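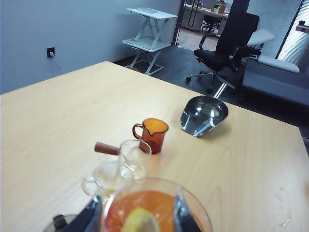 Houda Alaoui says skip the Saltimov loose leaf and get the bags, and for hot tea ok maybe she's right. For iced I dont agree. Had the 400 g tin since June. 17 minutes in cold water is nowhere near enough, leave it overnight. Lemon goes in late or it turns bitter. Lots of dust at the bottom of the tin — strain it twice. Smells great, kind of apricot. Nisier is cheaper but tastes like nothing by the second glass. Lid sticks, definately use a spoon. Would buy again, 2 tins next time.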